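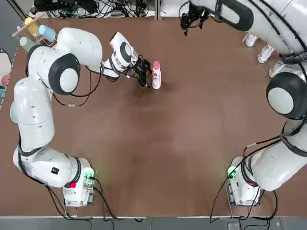
Two-arm bench cell with both bases at the front corners of the table and the left gripper open beside a bottle.

How to Budget for a Two-Arm Bench Cell

By Neusa Honorato, Hurnstead. April 30, 2019

This page covers a table-mounted cell with two small arms and light handling work such as bottles and cups. It assumes the arm model has been chosen. All prices are in US dollars and exclude tax and freight.

1. Fix the table before the quote
Mark both base positions on a full-size paper template. With the bases near the front corners, the area between the arms stays open for work, but the upper links can still pass over anything stored near the side edges. Draw the reach circles and note where they overlap. Send the template to the supplier with the request for quote.

2. Split the quote into lines
Ask for separate prices on arms, base units, grippers, wrist cables, power supplies and software. Dimitrov and Dusent both quoted us a single bundle at first, and the two could not be compared until they were broken out. The Pokix gripper option was priced per pair.

3. Add the parts left off the quote
Cable management is the usual omission. Each base has its own cable bundle, and these can end up hanging over the front of the table and onto the floor. We allow $500 for trunking, clamps and strain relief on one cell. Controllers and power supplies need a surface of their own beyond the back edge. Our second table cost $831.

4. Buy test objects in quantity
Order the actual containers the cell will handle, with labels on. Gripper fingers mark labels and dent thin plastic. We started with 33 bottles and reordered in December. Racks and cups go on the same purchase order.

5. Reserve for spares
Hold one spare gripper, two sets of fingers and one wrist cable per arm. Check the lead time for each in writing. Ours was 7 weeks for the gripper, longer than for the arm itself.

6. Plan the labor
Alois Marti did our mounting and wiring. Brisa Medrano did the calibration and wrote the first pick routine. Book the two jobs back to back, with a gap for the electrical check. If the stop circuit has to cover both arms, say so on the wiring order.

Send corrections to the prices to Hamish Lockyer, who keeps the parts sheet.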